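3.2 What the spacing rule rests on

Most handbooks tell the reader to place interrupted skin stitches at even intervals, with the bite on each side equal to the depth of the cut. The advice is usually given without a source. Where a source is given, it tends to be an older handbook. We looked for trials in which spacing was the thing being tested and found fewer than we had been led to expect. Interrupted closure in the sense used in this section, with each stitch tied separately, is shown in Figure 2.

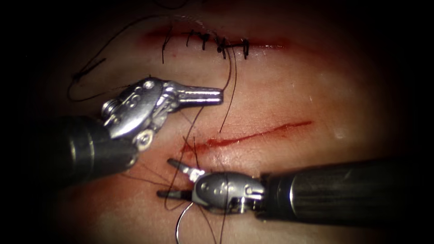
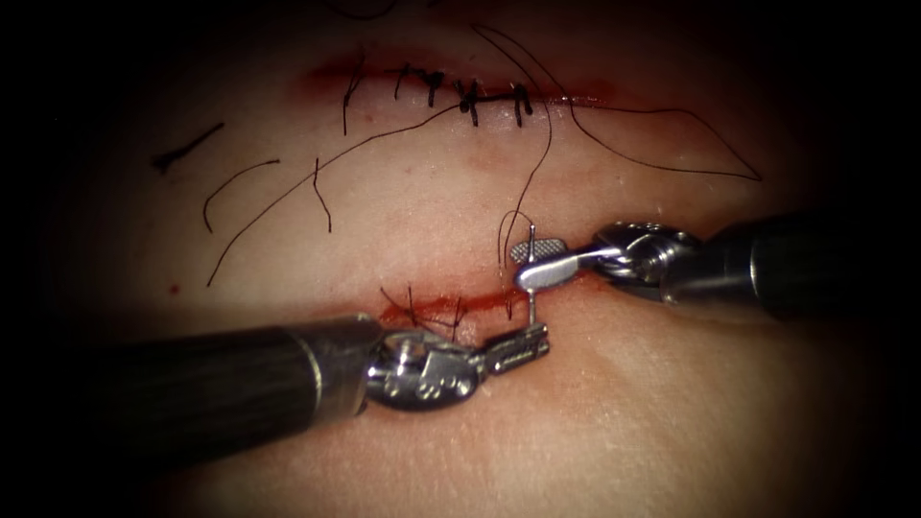
Figure 2. Interrupted stitches in dark suture material along the upper of two incisions in a practice pad.

Does closer spacing of skin stitches leave a better scar?

The trials we found do not show that it does, at least for short, clean cuts on the arm or trunk that are scored by eye a year later.

The largest body of evidence comes from the Barken trial, which enrolled 1,322 adults with a single straight cut and assigned them to wide or narrow spacing. Its abstract reports "improved cosmetic outcome" in the narrow group. The full text is more modest. The improvement appears on one of four subscales, the one for color, and is absent from the patients' own ratings. Only 1,004 of the patients came back for the final visit, and the authors treat the rest as missing at random. We see little ground for that. People who are pleased with a scar have few reasons to give up an afternoon to have it looked at, and people who are very unhappy may have gone elsewhere. Either kind of loss could produce a difference of the size reported.

The Dollel trial is smaller, with 497 patients, but better kept. Assessors worked from photographs with the identifying details removed, and very few patients were lost. It found no difference on any subscale. Reviews have tended to cite it in passing, as a study that "lacked power," and then to pool it with Barken, where its result is swamped. A null finding from a careful trial deserves better treatment. The confidence interval in Dollel already excludes a difference large enough for most patients to notice, so the complaint about power is hard to follow.

There is also the question of what was being compared. Neither trial recorded tension, and both left the size of the bite to the person doing the closing. A clinician told to place stitches closer together will place more of them, will probably take smaller bites, and may well pull each one less tightly. Any of these could affect the scar. To credit the result to spacing alone is to pick one change out of several that travel together. Day of removal is a further problem - in Barken the narrow group had their stitches out earlier on average, and stitch marks are known to depend on how long the thread stays in.

The scoring deserves some doubt as well. Both trials used the Bachmann scale, which asks an assessor to grade height, width, color, and the visibility of stitch marks. Agreement between assessors is reported as good, but it was measured on a training set of scars chosen to be plainly good or plainly bad. The scars in a trial of clean cuts sit mostly in the middle, and we could find no figures for agreement there. A scale that sorts the extremes well can still be close to useless for telling one ordinary scar from another.

Registry data are sometimes brought in to fill the gap. The Benudton registry holds about 4,000 closures and shows fewer complaints where more stitches were used per unit of length. We give this little weight. Closer stitching in the registry goes with more experienced staff, with cuts on the face, and with planned surgery, and the adjustment made for these is crude. Complaints also measure something other than scars. They measure waiting times, manners, and who feels able to complain.

None of this shows that even, close spacing is bad practice. It may be a sensible habit for reasons the trials never looked at, such as keeping the edges level on curved skin or making gaps easy to spot at the end of a long closure. Our objection is to the strength of the wording. "Must" and "always" appear in handbooks whose only support, when traced, is one subscale in one trial with heavy losses. In the grading that follows we therefore list the spacing rule as custom, and we leave it out of the pooled estimate in Section 3.3.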